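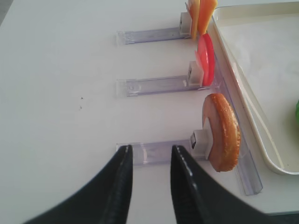
"You want to start at the sandwich table," Sorcha Rafferty told me before I had my coat off. "Everyone starts at the sandwich table."

So I did. Open day at Braltden, October 23, 2023, doors at 11, and there was already a line of people with name stickers by the time I found parking. Rafferty runs the demo floor. She talks fast and walks faster, and most of what follows I got from her while trying to keep up, so forgive the gaps.

The job looks simple enough. Toy burger parts stand on edge in clear holders, and an arm moves them over to a tray and stacks them. Lettuce, tomato, cheese, patty, bun. Braltden calls the task Plandimby, a name Rafferty says she inherited and has stopped asking about.

Why play food? "It doesn't go off," she said. "I did the first month with real tomato. Never again." She was serious about it. Real slices change by the hour, she said, and you end up not knowing if the arm got worse or the tomato did.

And why standing up, why not flat on the table like a normal person's kitchen? She got more interested at that one.

"Flat is a different problem. You've got to get a finger under the thing. On edge, you come down over it, one finger each side, close, lift. So the grip is easier but then you have to turn it over to lay it flat, and that turn is where it goes wrong. Watch the wrist. Visitors all watch the fingers."

I watched the wrist.

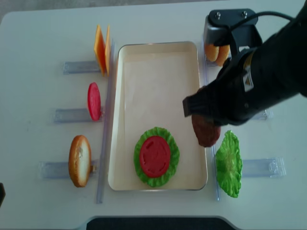
The patty is the one she worries about, she said. Thick, rough, a bit heavier than the rest. Cheese is the other headache. Thin and square, two slices sharing a holder, and the arm has to take one and leave its neighbor alone. "If it takes both I let it carry on. People like to see what happens."

What does happen? "Double cheese."

Raimonds Pärn does the training side. He came over from Retamal in February and was a lot quieter than Rafferty, at least until I asked about numbers. They had 719 recorded runs for this setup as of that morning, he told me, all of them driven by hand by a person copying the order on a card. He had done about 44 himself. "You can tell which are mine. I am slow at the bun."

Does slow matter? Apparently yes. The arm picks up habits from whoever drove it, Pärn said, pauses included. One early version would stop over the tray before every placement, for no reason anybody on the team could see, until he went back through the runs and found that one driver always did that. Hesitated. He wouldn't say who. Rafferty, passing, said it was her.

A man from Dadbridge, the catering outfit, asked when he could have one for his kitchens. Pärn took teh question seriously, which I liked. He said not soon. Sauce, steam, gloves, wet lettuce, a tray that someone has knocked sideways — none of that is in the runs yet. He'd like to move the tray on purpose next, a little each time, and see how far he can push it before the stacks start missing.

The Dadbridge man asked again, a different way. Same answer.

I asked both of them what they'd want a visitor to go home with. Rafferty said a flyer, there were two boxes of them left. Pärn thought for a while. "That it is boring work," he said. "Good boring. You do the lettuce, you do the lettuce again. Then one day you change the lamp and it cannot do the lettuce." He laughed at that, first time all morning. The lamp thing was real, they lost most of a week to it over the summer and ended up recording under three diffrent lights.

Kids were let in after lunch. A girl in the front row wanted to know if the robot gets hungry and Rafferty told her no, but she does, and went off to find a real sandwich. Pärn stayed and reset the holders.

Next open day is in the spring, no date yet. Parking is around the back, not in the lot I used.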